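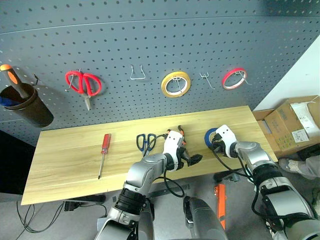

Right. Quick one, kettle's on and I've got to be out of the house by half past.

The pegboard. It's been up since February and I've been promising Sarita a post on it for most of that time, so Sarita, this is for you, stop messaging me.

Short version: I like it. I like it more than the drawers, which were a disgrace. I had 2 deep drawers before and everything went in them, tape, pliers, Allen keys, dead batteries, a birthday card I never sent to my uncle. If you wanted scissors you stirred. Now I look up and the scissors are there. Or they're on the bench, which is a separate problem and I'll get to it.

It's metal, grey, round holes. I dithered over the wooden kind for ages, the brown hardboard stuff my grandad had, because it looks nicer and smells of sheds. But his had gone soft round the holes and the hooks used to come out in your hand along with whatever you were after. Metal doesn't do that. It does make a racket. Every time you put something back it goes clang and if it's late somebody shouts through the wall. You get used to it, they don't.

Hooks. I bought far too many hooks. Kuldeep told me to buy half what I thought I needed and I bought double, obviously, and most of them are in a bag somewhere. The ones I use are plain wire. Double prong for tape, because you can push a roll on and it stays put, and a wire one for scissors, blades down please. BLADES DOWN. I have a scar on my knuckle from before that was a rule.

There are empty hooks and I've decided that's fine. For a while it bothered me and I kept hanging things on them for the sake of it – a measuring jug at one point, a hat. Then I left a couple bare and found it much easier to put things away, as there's always somewhere to put them. If every hook's full you stand there holding the thing like a lemon and then it goes on the bench. And once one thing's on the bench they all are.

The cup holder is the best bit and it cost nearly nothing. Dark brown, hangs off its own little metal hook on the left, and all the things with awkward handles go in it. Anything that won't hang nicely. I did try hanging every single tool at the start, each on its own hook with its own spot, like those garages you see where somebody's painted round the outline of everything. Lasted a fortnight. Some tools just don't want to hang. In the cup. Done.

Tape now. I've got opinions on tape. Yellow, red, blue, and I'd fight anyone who says you only need one. Not because they do different jobs particularly, mine don't, it's so I can label stuff. Red means don't touch, it's not finished or the glue's going off. Yellow means mine. Blue means it belongs to somebody else and has to go back to them, and there is always more blue on that shelf than there should be. Sem, I have your clamps, they have blue on them, I know.

Shaohua uses a marker pen and writes on things like a normal person. Each to their own.

Only thing I'd say about tape on a pegboard is hang it so the loose end comes off downwards, otherwise you tug at it and the whole roll jumps off the hook and goes under the bench, and then you're on your hands and knees with the spiders. Also fold the end over. Everyone knows this and noone does it. I don't do it.

OK so the bench. Light wood, decent grain on it, I've never varnished it and I'm not going to. I know. I've had the email. It gets marked and I sand it when it annoys me. The thing I like about a pale top is you can see what's on it. My last bench was nearly black with old oil and I lost a screwdriver on it for a week. It was just lying there! On a flat surface! So pale wood, and coloured handles as well if you can get them. Red screwdriver, orange pliers, blue scissors – you can spot those from the doorway. I used to think coloured handles were a bit naff and bought black ones, and I've lost every one of the black ones.

Two pairs of scissors, yes. Red handles and dark blue handles. Red lives on the wall and is for paper and card and string and nothing else. Blue does everything horrible, tape mostly, so the blades are always gummed up. (White spirit on a rag, then dry them properly. Washing up liquid doesn't touch it.) If you've only got one pair you'll end up with one gummy pair and you'll be cross every time you wrap a present. Isla cut sandpaper with the red ones once and we don't talk about it.

Tidying up. My rule, which I break, is the bench gets cleared before the light goes off. It's not a long job, it's a few things: screwdriver in the cup, pliers up, scissors up, tape back on its hook. Takes less time than finding my shoes. And still some nights I think oh I'll be using that again in the morning, and then it's three days later and I'm moving a heap of tools from one side to the other so I can put a cup of tea down.

What's helped a bit is doing it in the same order, left to right along the board. I don't think about it, I just go along. And I don't let myself start anything else til it's done, no "I'll just glue that" – that's how you end up out there at midnight.

Things I'd change:

Height. It's right for me but I'd put the bottom row a touch lower, I hung it standing up and I mostly work sitting down. Sit down first, then mark your holes.

Gap behind it. You need one or the hooks won't go in. I knew that and still screwed the first panel flat to the wall, felt very pleased, then couldn't get a hook in anywhere. Off it came. Battens. Swearing.

A shelf. Might do a little one to the right for glue and pots. Might not. If I put up a shelf I'll fill it with rubbish.

Somebody asked in the comments last time where the hooks are from and I've lost the reciept, sorry. Just check the size of your holes before you order, and measure the distance between them too, they're not all the same. I sent a whole packet back.

Next post will be the chair, which I've been re-gluing for what feels like a year. It has red tape on it. Kettle's gone cold again, got to run.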